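Dear Lucinda,

Thank you again for your patience over the summer, and for the kind note you sent in August when the first Pideo kit was held up at customs. I'm glad to say we are well past that now. Both kits are in daily use, and I can finally tell you what we think of them.

**Kit and service.** The hand-held grippers are comfortable enough for a long morning, though Reinhold Fuchs would like a softer trigger (he has written to Stonov, and they were very nice about it). Support calls are answered quickly. We have had 2 replacement pads so far, both sent without charge.

**Recordings.** We have 3,000 usable demonstrations from 17 household tasks. The drawer tasks went slowly at first, mostly our own doing, as we kept rewriting the instructions! The Brabec software still drops a session now and then.

**Spending.** We have used 50 percent of the equipment line, a little under plan.

**Work at the vanity table, Skiltberg site**

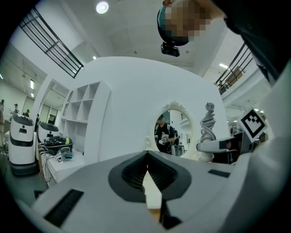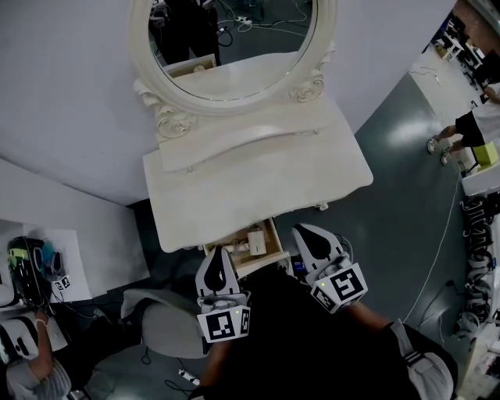 ## Next steps

Reinhold will finish the comparison of the two pad types and send it to you directly. I would also like to talk about renewing the service contract, which I lean toward, provided Stonov can promise a fix for the dropped sessions. Could you let me know who on your side should see the quote?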